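Print this page | E-mail this article

Review: Indamo two-arm teaching kit, used for plate handling

Sat 11 March

The Indamo is a bench-top kit for recording manipulation tasks by remote control. The buyer gets two follower arms, two hand-held leader arms with matching joints, wrist cameras, a controller and a copy of the Rastwood recording software. The operator moves the leaders, the followers copy, and joint positions and video are written to disk as one episode per attempt. I used it for dish sorting, a task with thin rims, glossy surfaces and little tolerance for a bad approach angle.

Setup took one afternoon. The bases bolt to a common rail, and the holes lined up without filing. Cable routing is left to the owner. The supplied ties are too short to go over the elbow housing with any slack, and I replaced them. Joint calibration is done once per arm by holding each joint at its stop and pressing a key. The manual lists the joints in a different order from the software, so follow the software.

Lifting a plate from a flat surface is the hard part of the job. A parallel gripper can't get under a rim that lies flush, so the operator has to press one edge, tip the plate and close on the rim as it rises.

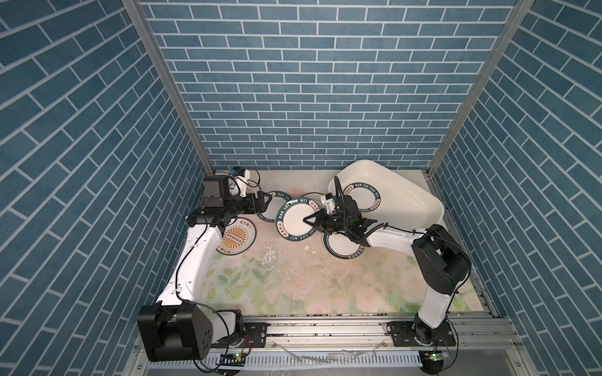

Latency between leader and follower was low enough that I stopped noticing it after the first session. Force is another matter. The leaders have no feedback, and the only sign of excessive pressure is motor current in a side panel of the Rastwood window. New operators push too hard. I set the current limit to 80 percent of the default, which reduced stalls and had no effect on grip that I could measure. The setting is per arm and does not survive a firmware update.

I recorded 296 episodes over the test period. Of these, 5 were lost to a controller fault that left video files without matching joint data. The software reported them as complete. The fault was visible only when I ran the export check, so run the export check daily. A patch is promised for July.

Episode review is well done. Playback can be stepped one frame at a time with both wrist views side by side, and a bad ending can be trimmed without re-encoding the whole file. Tagging is poor. There is one free text field, no list of saved tags, and search is case sensitive. I kept a separate spreadsheet.

The wrist cameras deserve a note for anyone working with crockery. Auto exposure is on by default and hunts when a white surface fills the view. Fixed exposure cured this, at the cost of some detail in the darker corners. Focus is set by hand with a small ring, then locked with a drop of the supplied threadlocker. At close range a plate held in the gripper covers a good part of the view, and a policy trained on wrist video alone will have to cope with that.
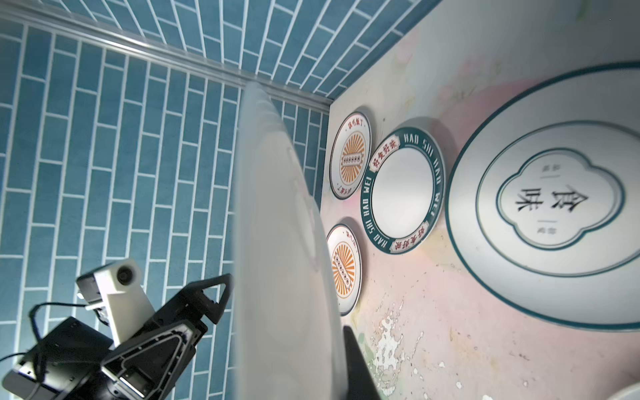
Is a fixed overhead camera needed in addition to the wrist cameras?

For any task where the held object is wider than the gripper, I would add one. The controller has a spare port for it, and Rastwood records the extra stream with the same time stamps.

I also tried the Chamoun leader handles, sold separately. They replace the stock trigger with a longer lever and give finer control over the last few millimeters of closing. They fit the Indamo leaders with two screws and need a new calibration. For rims they are worth having. For cups and boxes the stock trigger is adequate.

The Brumum finger pads were less useful. They grip glazed surfaces well when clean but lose hold once they pick up crumbs, and the adhesive backing creeps under side load.

Pros: rigid mounting, low latency, good playback.
Cons: no force feedback, weak tagging, silent data fault, short cable ties.

Rating: 4 out of 5. I would hold off on purchase until the controller patch is out if unattended export is part of your workflow.

This site uses cookies to remember your settings and measure traffic. By continuing to browse you accept their use. Accept | Manage cookies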